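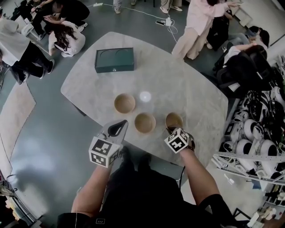

Demonstration work with two hand-held grippers and round bowls at a training table. Photo: Okonby

FOR IMMEDIATE RELEASE

Okonby to Start Robot-Assisted Tableware Packing at Zomar Distribution Center

Packing staff record the handling tasks used to train the Vanero cells; new job grade takes effect with first shift

Wednesday, October 19, 2022 - Okonby, a distributor of tableware and kitchen goods to restaurants and hotels, will put six Vanero packing cells into service at its Zomar distribution center. The cells are supplied by Adeleke, a maker of two-arm handling systems. They will be used for mixed orders of bowls and small boxed items, which are currently packed by hand at every station on the site.

Each cell has two arms with parallel-jaw grippers, a fixed table and an infeed for open cartons. The control software is trained on recordings of people doing the same work. Okonby packing staff make the recordings with hand-held grippers that carry square black-and-white markers. The markers allow the position and angle of each gripper to be tracked while the person picks up, turns and sets down an item.

The training set for the first release contains 2476 accepted recordings. A recording is accepted when the item has been placed within tolerance and both grippers were tracked from start to finish. Rejected recordings are kept in a separate set and used to test fault detection.

"Bowls are a difficult item for a two-jaw gripper," said Omar Aoun, automation manager at Okonby. "The grip is taken on the rim, and the angle has to change as the bowl leaves the table. Our packers already do this correctly with their hands. Doing it through a gripper takes practice, and the first day of recordings from any new person is usually discarded."

Changes to packing work

The Zomar site employs 487 people. No positions will be removed as part of the installation, and Okonby has confirmed this in writing to all staff on the packing floor. Stations next to the cells will be staffed by cell operators, a new job grade one step above packer. Operators load the infeed, clear faults, inspect finished cartons and record new demonstrations when an item is added to the product range.

Recording is limited to sessions of 20 minutes, followed by a change of task. The limit was set after packers reported forearm fatigue during early trials, when sessions had no fixed length. Time spent on recording is paid at the operator rate and is left out of individual packing counts.

Recordings are stored under a session code. Names are held separately by the personnel office and are not passed to Adeleke. Under the site agreement, recordings may not be used to assess the speed or accuracy of any employee.

Suleiman Okeke, packing floor representative at Zomar, took part in drafting the agreement. "The main request from the floor was that people who teach the machine should be paid for teaching it," he said. "The second was the stop rule. Any packer at a neighboring station can stop a cell, and the restart is done by the operator after a visual check. We still want a shorter walk between the cells and the carton store. That has been noted and has no date yet."

Items not covered

Stemmed glassware, nested sets and any item heavier than the gripper rating will continue to be packed by hand. Returned goods will also stay with manual stations, as their packaging varies too much for the current release. Okonby and Adeleke will review the item list after the first quarter of operation.

Commissioning of the first cell begins in October. The remaining cells will be started one at a time, each after the previous cell has completed ten consecutive shifts without an open safety fault. Manual stations will remain in place through the whole commissioning period.

About Okonby
Okonby supplies tableware, serving items and kitchen goods to the hospitality trade. Orders are packed and shipped from the Zomar distribution center.

About Adeleke
Adeleke designs and builds two-arm handling systems for packing and light assembly, including the Vanero series.

Media inquiries: Okonby Press Office, Zomar Distribution Center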